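November, by Xuân Quách
Search tips... Go

Grippers and satin: shop rules

Quick one, folding bench at Skerside, before I forget.

1. Pads first. Wipe them, look for grit. Satin snags on anyting.
2. Small pinch, then lift. Never drag it accross the wood.

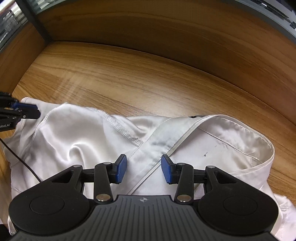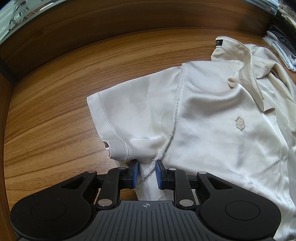

Blue pads, white or cream satin.

3. Speed down to 6 for satin. Cotton can have 9.
4. Hands out before it moves. No exceptions.

Comments

Randeo: 6 is slow!! but ok
Manríquez: do pads get swapped or just wiped?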